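The Cheese Goes in Yellow

My sister swears you can't run a toy hospital out of a sunroom. Well, I've been doing it since August! Patients arrive on the big silver tray, all jumbled together, and I have to find everyone a bed before supper.

The giraffe-spotted one always complains about the draft (I gave it the blue fuzzy blanket, and did I get a thank-you? I did not). The spiky balls just want to gossip. But the little yellow cheese came all the way from Peselbridge, 127 miles, and hadn't said one word.

"Pink, blue or yellow?" I asked, and I pointed at the three boxes on the green table.

It thought for ages. "Which one's quiet?" it whispered.

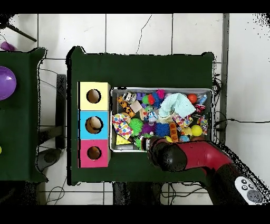

Chapter Two: The Quiet Box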